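Flolleo towel set: README

Last updated: September 2025

Flolleo is the towel-folding entry from the Nurnotbridge student robotics club. We have 1453 recorded attempts at folding a towel, made by members driving the arm by hand. Anyone who thinks this sounds restful is welcome to join us in January.

Contents
- episodes/ one folder per attempt, wrist camera only
- labels.csv folded, half folded, or "modern art"
- splits/ train and test, kept apart by towel

Each attempt runs for up to 2000 steps. We dropped 12 where the driver forgot to press record at the start.

Known problems: labels were agreed by vote, and the votes were close. Anything marked "modern art" should stay out of training unless you like surprises.

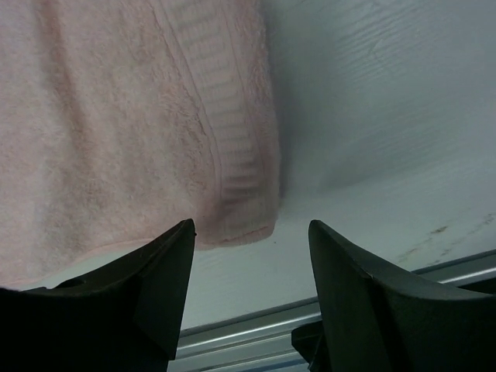
Grasping is where most attempts go wrong. Our Makine scripts look for a hem and aim the fingers at it, and they are easily led astray. On the pink towel the ribbed border band is flatter than the pile and has raised lines down both sides, so the edge finder loves it. Pass --ignore-band if yours does the same. The grey shadow beside the cloth fools it too, and we have no flag for that yet.

Contact: the Forsyth lab, Nurnotbridge
© Flolleo team
4 comments | Back to top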